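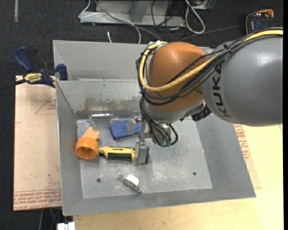 Brulo

Brulo is a burnt-sugar pudding cake baked in a shallow pan and eaten warm, usually with cold cream. It belongs to the Gison valley, and I grew up two streets from a bakery there that sold it by the slab, so I'm writing this entry with a fair amount of bias (and a sweet tooth!). If you've had sticky toffee pudding you have some idea of the texture, but brulo is darker, a little bitter, and has no dates in it at all.

Name

The name is usually explained as a worn-down word for "burnt," and that's how I heard it as a kid. In Andow, at the top of the valley, people say "brolly cake," which confuses visitors every time. Older church cookbooks list it as black pudding cake, and I'm glad that one faded out.

Origins

Brulo seems to have started as a way to use up scorched sugar from candy making. Ashworth, the biggest town in the valley, had a row of small candy kitchens, and a batch that went too far for caramels could still be let down with hot water and poured over a plain batter. I can't find a written recipe from those days. The earliest one I've seen is a handwritten card scaled for a bakery, calling for 1,000 grams of flour and 1,000 grams of sugar, with the baking instructions given only as "until it sings." My guess is that this means the bubbling at the edges, which does make a faint squeaky noise.

Ingredients and method

The batter is flour, baking powder, salt, milk, melted butter and one egg, stirred together just until you can't see dry flour. Some cooks add a spoonful of strong coffee. I do, and I'd never go back.

The syrup is where people get nervous. You melt sugar in a heavy saucepan with no water until it turns the color of an old penny, then keep going until you see the first wisp of smoke. Take it off the heat and add hot water a little at a time, standing well back, as it spits like crazy. For a family-size pan I use about 500 milliliters of water, then 2 tablespoons of butter and a good pinch of salt. Any lumps of hard sugar will melt if you put it back over low heat and stir.

Spread the batter in a buttered pan, pour the syrup gently over the back of a spoon, and don't mix. It looks like a disaster at this point. In the oven the batter rises up through the syrup, and you end up with a soft cake on top and a thick, dark sauce underneath. Bake at 350°F until the middle springs back and the edges are bubbling hard.

Regional styles

Ashworth brulo is the plain one described here, cut in squares and flipped over on the plate so the sauce runs down. The Andow kind has chopped walnuts in the batter and a splash of cider vinegar in the syrup, which sounds odd but keeps it from being too sweet. Farther down the Gison you'll find it made with buttermilk and baked in muffin pans. I'm not a fan of those (not enough sauce), though they do travel better in a lunch box.

Serving and storage

Cold cream is traditional, vanilla ice cream is everywhere now, and my family likes plain yogurt at breakfast. Leftovers keep in the fridge for a few days, but the cake drinks up most of the sauce overnight. Warm it covered, with a spoonful of milk over the top.

See also: burnt sugar cake, self-saucing pudding, caramel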